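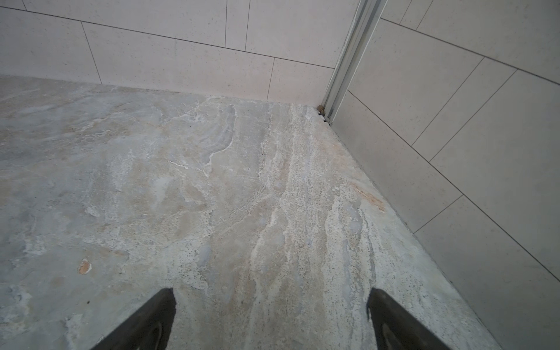 Begoña says I'm brushing him all wrong, that you start at the back legs and work forward, and that if I'd done it since December the couch wouldn't look like a second dog. Well, okay! I tried it her way tonight with the Koleo rake (the one with the bent handle) and got a whole grocery bag of fluff off Barroso before he wandered off to his water bowl. He hates having his tail done, always has.

Apr 10, 2024, so that's 8 days till the groomer, and I'd love for her not to give me the look again. He was 78 pounds at the vet this morning, two up from last time, and I blame the cheese.

Must call Vega about borrowing her nail grinder, mine smells like burning. Also we're out of the salmon chews and I am NOT paying for shipping again.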